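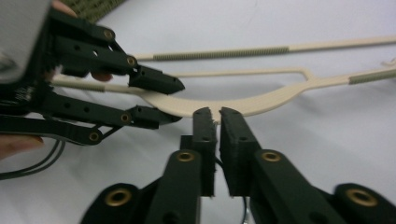

**KIRNAR, January** – If you've been anywhere near the Economou lately you've seen the handwritten sign in the box office window, and I can finally tell you what it's about. *Wuvska*, the ferry documentary Saqib Memon has been shooting on and off for seven years, is getting its first public screening right here in town, this Sunday at 4 p.m. I'm a little giddy. I've been bugging Saqib about this movie for so long that he started crossing the street when he saw me (kidding, mostly).

Quick catch-up for anyone who's new. The *Wuvska* was the old car ferry that ran across the inlet until the bridge opened, and Saqib got permission to film on board during its last winter of service. He thought he was making a ten-minute short. Then the crew let him into the engine room, and then the captain's sister turned up with a box of home movies, and the short turned into a feature with a running time of an hour and a half. He cut most of it on a laptop in his kitchen, at night, after shifts at the pharmacy.

The version we're getting is locked picture with a finished sound mix, and the mix is the part I want to rave about. I heard 21 minutes of it at the Economou on Tuesday morning, with the house lights up and somebody running a vacuum in the lobby, and I still got goosebumps. There's a stretch early on where you don't see a single face. It's just the deck plates rattling as the cars roll off, one after another, and you start guessing what each car is before it comes into view. I asked Saqib how many microphones he had down there and he said "one, and it fell in the water twice."

The money is the other half of the story. Saqib ran a campaign on Stekton last spring to pay for the mix and the music rights, and it missed its goal, which on Stekton means you get nothing. He took a month off from looking at it, trimmed the budget, dropped two songs he couldn't afford and tried again in the fall with a smaller ask. That one closed with four days to spare. If you backed it, your name's in the credits. I checked for mine and it's there, spelled wrong, and I've decided I like it that way.
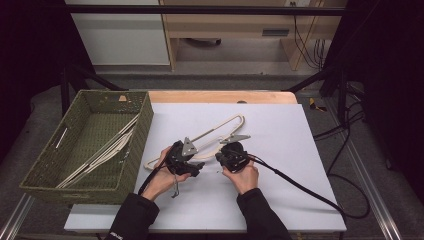 *A cream-colored plastic hanger held between two hand-held grippers.*

Tickets are $8 at the door or from the box office any afternoon this week. Campaign backers get in free, but you do need to pick up your ticket ahead of time so they know how many chairs are left! The Economou is opening the balcony, which it hasn't done since the roof work, so there's more room than usual. Balcony seats are first come, first served, and the stairs are steep. If stairs are a problem, ask for the back two rows downstairs when you pick up your ticket and they'll hold a spot.

Saqib will talk afterward and take questions. So will two of the deckhands from the movie, who have not seen a frame of it yet and have told him they're sitting on the aisle in case they hate it. I'm hosting that part, so if you've got something you want asked and you're too shy to put up a hand, drop me a line before the weekend and I'll sneak it in. I already have a few, including a very specific one about the vending machine on the upper deck. Yes, I'll ask.

A couple of people wanted to know if this is suitable for kids. I'd say sure, if they can sit still that long. There's some salty language in the engine room and one sad stretch near the end with an old dog. Otherwise it's boats, weather and people telling each other the same stories they've told for thirty winters.

As for what happens after Sunday, Saqib has sent the movie to a handful of festivals and is waiting to hear back. Some of them are fussy about hometown screenings and some don't care a bit, so he only applied to the ones that don't care. He said he'd sooner lose a festival slot than have people in Kirnar see it last, and the home movies are a big reason for that. The captain's sister is coming up on the early bus with her grandkids, and she'll be down front.

There's no streaming date and no disc yet. Backers at the higher levels were promised a download, and that goes out once the festivals have answered. Saqib asked me to say please stop emailing him about it, and then asked me to make that sound nicer, so: he loves you all and he'll write when there's news.

Doors open at 3:15. The popcorn machine is fixed. Park behind the library if you can, the lot by the theater fills up fast and the meter guy does work Sundays now.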